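Small Wall Repairs and Touch-Up Paint: What I Have Learned in My Apartment

I live in an old building in Stevside, third floor, and in the years here I have repaired many holes, cracks and dark marks on the walls. I am not a professional painter. My first repairs were ugly, and two of them I had to do again. These are my notes, in the order in which I would do the work now.

Clean before you decide

Many marks which look like damage are only dirt. Before you open any can, wash the place with lukewarm water and a drop of dish soap, using a soft white cloth. A colored cloth can leave its own color on the wall, I have done this with a red one. Press lightly and go from the bottom to the top, so that dirty drops do not run over the dry wall and make stripes. Then wipe once more with clean water and wait until the next day.

For pencil and shoe marks I use a white eraser, the kind for school. Melamine sponge also works, but on matte paint it leaves a shiny spot which you will see every evening when the lamp is on. If you must use it, try first behind a door.

Grease near the stove is a different case. Soap is often not enough there, and paint will not hold on grease. I use washing soda in warm water, with gloves, and I rinse twice.

Filling nail holes

Take out the nail by turning it a little with pliers. If you pull it straight, a piece of plaster comes with it. Push the raised edge of the hole inward with the handle of a screwdriver, so there is a small hollow. Filler cannot become flat over a hill.

Ready-made filler from a tube is good for nail holes. For anything wider than a finger I mix powder. A bag from Isance with 200 grams was enough for my whole hallway, and the rest is still good because I keep it in a jam jar with a tight lid. Put the water in the cup first and the powder after. Mix only what you can use in a quarter of an hour, and do not add water later to make it soft again. It will dry weak and fall out as crumbs.

Fill a little higher than the wall. It shrinks when it dries. Deep holes need two layers, and the second one must wait for the first to be fully dry, also in the middle.
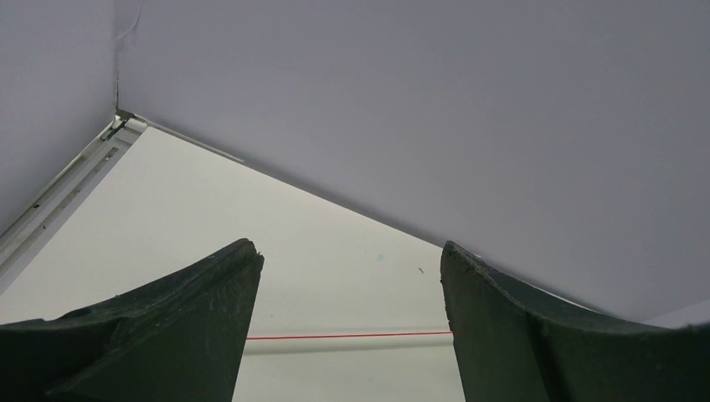 Choosing the right white is the part that takes me the longest time. In the store all the whites look the same, and at home each of them is different: one is a bit yellow, one is gray, one is nearly pink in the morning. The light from the window changes them again, and so does the floor. Where a pale wall and a ceiling can be seen together, as in the photo, do not suppose that they were painted from the same can. In many apartments they were not, and ceiling paint put on a wall gives a flat, chalky patch that takes every fingerprint. So I test for both of them separately.

My test is simple. I paint a piece of thick paper the size of a postcard, two coats, and let it dry completely. Wet paint is always lighter or darker than you expect. Then I fix it on the wall with tape and look at it in the morning, in the afternoon and with the lamp. When I stop seeing the edges of the card from the other side of the room, the color is right.

If you have no idea what color you have, cut a small chip of old paint from a hidden place, for example behind a radiator or inside a closet, and bring it to the store. It should be as big as a large coin. The man at Bunnag, which is the paint store near the bus station, put my chip under the machine and mixed me a small can. On the lid he wrote 614 with a marker. I copied this number on the inside of the fuse box door, together with the name of the room, and now I do not have to cut my wall again.

Sanding without dust everywhere

I fold the paper around a flat piece of cork. If you sand only with fingers, you make small valleys, and they appear after the paint, when it is too late. Use a medium paper first and then a fine one. The very fine paper, such as 2,000, is for car paint and metal; on filler it becomes full of dust in a minute and does nothing.

Stick a paper envelope to the wall with masking tape under the place where you sand, and keep it open with a folded card. Most of the dust falls inside. What remains I take with a slightly damp cloth. Do not paint on dust. The roller will pick it up and put it back as little grains.

To check if the repair is flat, hold a flashlight against the wall so the light runs along the surface. You can also close your eyes and pass your palm over it. My palm is better than my eyes for this.

Painting the patch

Filler drinks more paint than the wall around it. Without primer the patch will stay dull, even if the color is perfect. One thin coat of primer is enough, only on the filler itself.

Use the same kind of tool as the person who painted the wall before you. If the wall has the small orange-skin texture from a roller, a brush will leave a flat spot with lines. I have a mini roller from Rallel, with short hair, and before first use I roll it over sticky tape to remove loose fibers.

Put little paint, and go lighter toward the outside so that the edge disappears. Two thin coats. If after this the patch is still visible, and the wall is old, the reason is probably that the wall has become yellow. Then no touch-up will help and you should paint from corner to corner. My bedroom wall took 18 minutes for one coat, which is less than I had spent on trying to hide the patch.

Ceilings

For the ceiling I put safety glasses and an old cap. A damp roller, not a dripping one. Stand beside the spot and not under it, and finish every stroke in the direction of the window.

A brown ring from an old leak must be sealed with a stain-blocking primer. Normal paint will let it come through again, even after three coats. First be sure that the leak is repaired and the plaster is dry.

Keeping the leftover paint

Move the rest into a small glass jar, filled almost to the top, so there is little air. Put plastic wrap under the lid. Write the room and the month on the jar; mine says "hallway, May". Store it away from frost. Before you use it again, stir slowly for longer than seems necessary, and pour it through an old stocking if there are lumps. If it smells sour, do not put it on the wall. Ask your town where old paint can be brought, and never pour it in the sink.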